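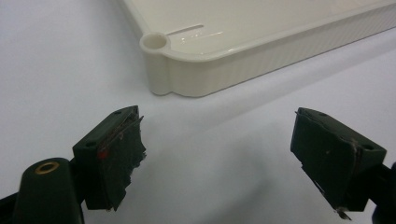 Friday, September 1, 2023

Day off, and I spent nearly all of it on trays. Plastic stacking trays, the kind with posts in the corners that you build up into a little tower, and I bought them for the cupboard next to the stove because I could not face one more avalanche of spice packets. Vasanthi came over at ten with a bag of plums and the idea that we'd be done by lunch. Ha!

So, the cupboard. When I moved in I just put things in it wherever my hand happened to be, and that was fine when I owned salt and one bag of rice. Now there's the good chili powder and the other chili powder, three kinds of lentils in bags held shut with rubber bands, the vanilla, the cupcake papers from my one attempt at cupcakes, and soy sauce from every takeout order since I've lived here. We took it all out and put it on the kitchen floor on a bedsheet. Vasanthi picked up a jar of cloves and read the date on it out loud in a very judgmental voice. I'm not writing the date down.

The trays are cream, or cream-white I guess, and I'd pictured them as plain white, so I stood there for a while being disappointed and then got over it in the time it took to make coffee. On a white surface you notice it. In the cupboard you won't notice a thing. The sides have these fine little ribs running up and down and I already know flour is going to get in there and I'll be after it with a toothbrush by December. But the floor of the tray is shiny and smooth, so a spill should wipe right up, and I do spill. There's a low rim too, with a rounded lip, nice on the fingers when you pull it out.

I got them from Akberg, the store out past the bus depot, after going back and forth all week between those and the Wundska set Kristóf has in his bathroom. His are taller and he swears by them, but his hold shampoo and I want to see my cumin without lifting anything. I asked him what happens if you only stack two and he sent me a voice message four minutes long. I like Kristóf very much. I listened to the first minute.

First problem was the cupboard itself. I'd measured the width (I did! I wrote it on the back of an envelope!) and never once thought about the hinge. The hinge sticks in on the left side, so the bottom tray would go in only if you tipped it, and then the second one wouldn't go on top of it in there, there just wasn't room to get your hands around. Vasanthi said build it outside and slide it in whole. So we built it on the counter and tried to slide it in whole, and it hit the shelf above. Then we moved the shelf up a notch, and that meant taking everything off the upper shelf too, the big pot and the cake tin and the fondue thing from Balakrishnan, and all of that went on the bedsheet with the rest. By then you couldn't get to the fridge without a kind of hop.

One of the little shelf pegs rolled under the stove. I got it out with a ruler, plus a pen, a bottle cap and a piece of dry pasta I don't remember ever buying the shape of.

We ate the plums standing up in the doorway around one and talked about her sister's apartment, and whether I should call Oduor back about the bookcase. He's offering it to me for nothing if I haul it away before he moves. I'd love a bookcase. I don't have a car, or a second pair of arms, or a wall, really. Vasanthi thinks the hall would do if I gave up the coat hooks. I'm thinking about it. She also thinks I should paint the hall, and she had a color in mind already, so I changed the subject.

After lunch it went so much better. Shelf up, trays in, and it all fits with a finger's width at the top. Bottom tray is for baking, so flour and sugar and the cupcake papers, and the vanilla lying on its side. The middle one has the spices I use every day, and those I put in the order I reach for them and she kept quietly putting back in alphabetical order. We went a couple of rounds on that. The top one is tea. I have a frightening amount of tea. Half of it is the Thampi tea my aunt sends, which I drink, and the other half is flavored stuff people have given me, which I offer to guests and they say no thank you.

Lentils got jars. I'd been saving jars under the sink for this exact purpose for so long that I'd stopped believing in it, and now there they are, three jars, looking like somebody else's kitchen. I wrote the labels on masking tape and spelled turmeric wrong and then had to redo it on a new strip. The new strip is crooked. It's staying.

The soy sauce packets went in the trash except for 7 that Vasanthi rescued for her desk at work. She says Ibrahim Igwe from her office eats his lunch plain every single day and it upsets her to look at it. Fine, take them, season the man!

She left at four to pick up her dry cleaning, with the good chili powder too, now that I think of it. I'll text her tomorrow. I washed the bedsheet and swept, and there was cinnamon in the crack by the baseboard so the whole kitchen smelled like a bakery for an hour. Then I opened and closed the cupboard a few times for no reason except to look at it.

The cloves are gone, by the way. Need to buy cloves. Also dish soap, a new sponge, and some of those Jasia wipes if they're on sale, and I want to ask at Akberg whether they sell the trays one at a time, because there's still the drawer with the batteries and the string and the birthday candles. I opened it tonight to look for the scissors and shut it again. Scissors weren't in there anyway, they were on the windowsill with the plum stones.

Rice and eggs for dinner. Took me two seconds to find the cumin. Bed early, my knees hurt from that floor.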